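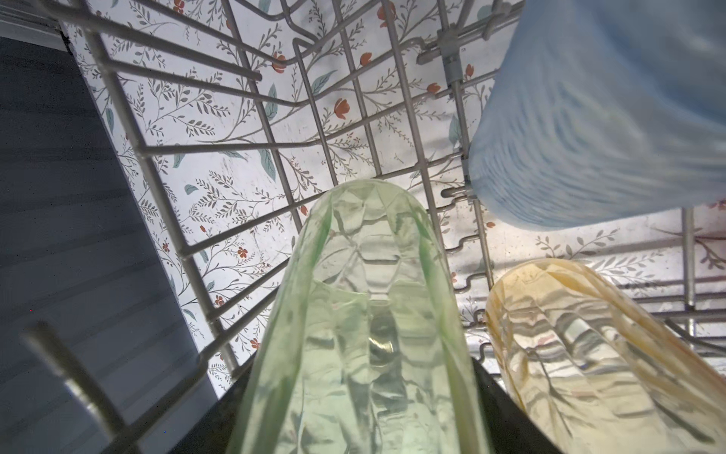 Notes from the Custholm kitchen, 23/02/2018

The coloured tumblers are now washed in the machine, after a long period in which they were done by hand. Faceted glass holds tea stains in its angles, and the green and amber pieces had grown dull. The following arrangement has been adopted in this household.

Glasses are placed in the wire rack with a gap between neighbours – they chip readily at the rim. Plastic cups may share the load. The programme is set to 50 degrees, and the door remains closed for 21 minutes after it ends.

Two replacements in amber were ordered from Mandeline in July. The green is no longer stocked, and enquiries with Illard continue.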